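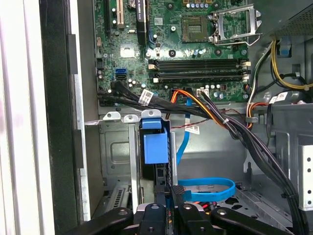 Pre-session checks, PC strip-down task (Flevix arm, teaching by remote)

1. Tower unplugged from the mains. Yes. I then held the power button in for 30 seconds, old habit!

2. Finger screws tight. Two needed a nip up.

3. Loose cables clear of the fingers. Sort of. The blue SATA lead is the one I'd watch, it loves to snag. 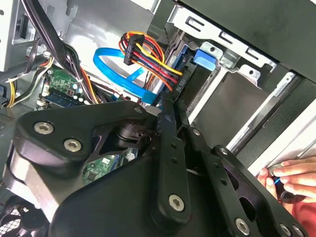
4. Hands out before the arm moves. Needs work. We reach in to help far too casually, so please say "hands" out loud and wait for the driver to let go.

5. Stop button in reach. Pass, but tape the lead down.

Next check after 8 demos.

Filed under: Workshop safety, Robot teaching

Recent checks
Datwood bench, June
Sadeghi trolley brakes

Clernley Workshop | Contact | Back to top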